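Chapter 7
Keeping Track of Guests: Room Records in Small Hotels
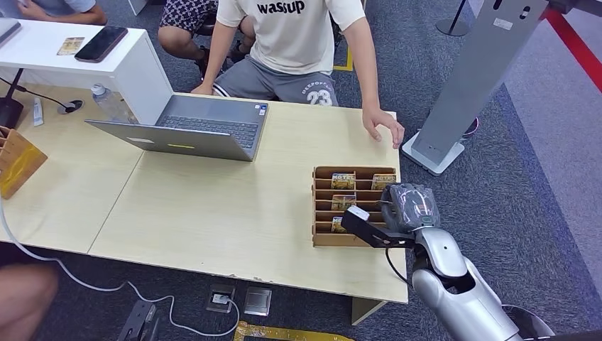
7.1 Why a small hotel needs a system

A hotel with 60 rooms usually buys a computer program on the first day. A guest house with seven rooms often does not, and the owner keeps everything in her head. This can work well for many years. Then the owner becomes ill for two weeks in August, and her sister must find out who has paid, who is leaving and which room has the broken shower.

In this chapter we study how information about guests moves through a small hotel. We begin with paper, even if most readers will later work with a screen. The words which are used in hotel software (rack, folio, arrival list) come from the time of paper, and they are easier to understand when the student has once done the work by hand.

After reading the chapter you should be able to:
explain the difference between a booking record and a room record;
prepare an arrival list for the next day;
describe how a room changes its status from departure to new arrival.

7.2 The booking and the room

A booking belongs to a guest. It begins when the guest writes or telephones, and it may exist for months before anybody sleeps in the hotel. A room record belongs to the room. It tells the staff if the room is free, occupied, being cleaned or closed for repair. Beginners frequently mix the two, and the result is a double booking.

In older hotels the room rack stood behind the reception desk. Each room had its own slot, and a card or a slip of paper was placed there on arrival. The receptionist could look once and know the situation of the house. When the guest left, the slip was taken out and sent with the bill to the office.

7.3 Case: the Hornivstead guest house

Raluca Grecu took over the Hornivstead guest house from her aunt, together with one thick diary. All bookings were written in pencil under the day of arrival. The length of the stay was noted only sometimes. In her first season she twice gave the same room to two families, and both times she had to pay for a taxi to a hotel in Cludton.

Her colleague Bayu Wijaya proposed a simple change. The diary stayed, but every booking received also a slip with the name, the number of nights and the room. The slips were kept in order of departure - this was the part that the diary could not show. Cleaning could now be planned on the evening before.

Discuss with a partner: which information should be on the slip, and which should remain only in the diary?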